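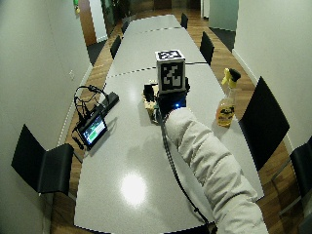
Hobby Wargaming, Evening Course
Session 3 handout: Writing a scenario that two people will want to play twice

Welcome back, everyone. Last time we spent the whole evening on movement and measuring, and we ran over (my fault, I do love talking about wheeling). So before anything else, a short reminder of where we had got to, and then on to scenarios, which I have been looking forward to since the course began.

Where we left off

You should all be comfortable now with the difference between a line and a column, and why a unit in march column gets across the table quickly but fights badly when it arrives. If you are still shaky on this, read the movement section of your Plikeo rules sheet again before you start the homework. It is only a page, and the diagrams are better than my blackboard ones. We are using Plikeo for the whole course. It is a small, plain set of rules with no card deck and no special dice, and whatever you learn with it will carry over nicely to the bigger sets you may move on to later. Those of you who already play Joler at home will find the shooting very familiar but the morale quite different, so please be patient with it and try not to mix the two.

What a scenario is for

A scenario is a reason for two forces to be in the same place, with something each side wants and a limit on how long they have to get it. That is really the whole of it. You can have the loveliest figures in the county, and if both players simply line up and walk toward each other, you will have the same game every time. I played that same game for years, I should admit, and enjoyed plenty of it, but I couldn't tell you a thing about most of those afternoons now.

When you sit down to write one, start with the two commanders. What have they been told to do? What do they know about the other side? It helps to write each of them a short letter of orders, in ordinary words, as if it had come from a general somewhere behind the hills. Players will read a letter with pleasure. They will skim a table of victory points and then ask you about it later.

Our worked scenario: The Bridge at Clalholm

We will be using this one all evening, so keep your copy handy. Clalholm is an imaginary market town on an imaginary river, which saves us from arguing over uniforms.

The defender holds the town with 3 battalions of foot and a single gun. The attacker comes on from the north with 4 battalions, a gun, and 2 squadrons of light cavalry. Each side has 900 points under the Plikeo lists, with the defender's missing numbers made up in better quality troops. The river can be crossed by infantry at the bridge or at the ford upstream, and the guns may only use the bridge.

Orders to the attacker: take the bridge intact and have a formed battalion on the south bank by nightfall.

Orders to the defender: hold the bridge as long as you can, but bring your gun away safely. The army has very few left.

Have a look at that second letter again. The defender has been given two jobs that pull in different directions. If the gun stays by the bridge, it does wonderful work and will very likely be lost. If it leaves early, it is safe, and the infantry are going to have a hard time of it. The player has to choose the moment, and two sensible people will choose differently. I have seen the gun limbered up on the second turn and I have seen it stay until the cavalry were in among the crew.

Terrain

Beginners nearly always put down too much. A wood in each corner, a hill in the middle, a village, some walls, a stream, and by the end of it there isn't a straight yard for a battalion to deploy in. For Clalholm I use the river, the bridge, the ford, the town as one built-up area, and a long low ridge on the north side. The ridge matters a good deal, as it hides the attacker's first moves from the town.

Do say what each piece does before the game starts! Is the ridge rough going? (No.) Can the town hold more than one battalion? (Yes, but only one can fire out of each face.) Does the ford slow you down? (Yes, you lose the rest of your move on entering, and you come out disordered.) Most of the squabbles I have had to settle over the years came down to a hedge that one player thought was a wall.

A word on difficult ground. A nasty patch of marsh in the wrong place can leave a third of an army standing still all evening, and the poor soul in charge of that flank will be very polite about it and not come again. If you want a marsh, put it where it shapes a decision. Between the bridge and the ford is a good spot, so that troops sent to one cannot easily be switched to the other.

Game length

Give every scenario a fixed end. Clalholm runs until dark, and dark arrives by a die roll once the last listed turn on your sheet has been played. I like a little uncertainty there – it stops people making a mad dash on the final move because they know there is no tomorrow. If you find it irritating, play with a firm last turn and see which you like.

Balance, and swapping sides

Balanced doesn't have to mean equal. The simplest test is to play it, swap sides, and play it again. If the same side wins both times and neither player was doing anything silly, change one thing and try once more. Only one thing, please. I once changed the reinforcements, the ford and the gun all in an evening and had no idea afterward which had mattered.

The Wouters supplement has a nice chapter on this, with a method for bidding to take the weaker side. There is a copy on the shelf by the door, and it is to be read here and put back, as the last one went for a long walk.

For next time

Write a scenario of your own, on a single side of paper. Include the two letters of orders, the forces, a sketch map with north marked on it, and how the game ends. It can be set in any period you are fond of. Bring a spare copy for your opponent.

If you have painted figures you would like to use, bring them along in something padded, and please label the underside of the bases. Dice, tape measures and the Plikeo sheets will be here as usual, and the kettle goes on at 6:30.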